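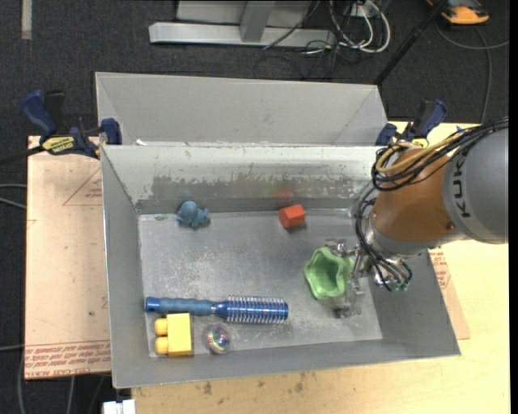

Metal trays, tins and bins have been used for keeping and carrying things for a very long time, and I've been writing up the household sort for the Unwood pages for years now, so forgive me if I get carried away. By a metal bin I mean any open-topped container made of sheet metal, from a baking tin up to the big troughs you see on farms. The sides very often slope outwards, like those of the grey one with the little blue octopus toy in it, and a sloping side means empties can be stacked one inside the other. The floor gets scratched and scuffed long before anything else goes. I rather like that look!

Names

You'll hear bin, tub, tray, pan and tote, and there's no agreement at all on which is which. Where I grew up a "tray" was anything you could lift with two hands, and a "bin" was anything you couldn't. The old Bridel catalogue lists the same container as a tub on one page and a pan on another, with two different prices (I'd have ordered the pan).

Making

Most are either pressed from one sheet or folded up from a flat piece and joined at the corners. Pressed ones have rounded corners and are easier to wipe out. Folded ones are simpler to make in small numbers, and a decent workshop can turn one out before lunch. The top edge is usually rolled or turned over, partly to stiffen it and partly to save your fingers – I have a scar from one that wasn't.

Plain steel rusts, so it's often coated with zinc, painted or enamelled. Stainless steel costs more and needs less fuss. Aluminium is lovely and light but dents if you so much as look at it.

Collecting

There are more of us than you'd think. The Mendonça collection, the biggest I've been round, has 1,183 pieces, mostly kitchen and dairy, and I spent a very happy November afternoon there with a notebook. Enamelled ones fetch the most. I've seen a chipped Oteo bread tin go for 60 pounds, and plain grey ones given away at the end of the same sale.

Care

Warm soapy water and a soft cloth will do for nearly all of them. Keep wire wool away from anything with a coating, and dry zinc-coated ones properly before stacking, or you'll get a chalky white bloom where they touch. A bit of bloom brushes off. Red rust on plain steel wants rubbing back and a thin wipe of oil.

Last edited 9 December 2025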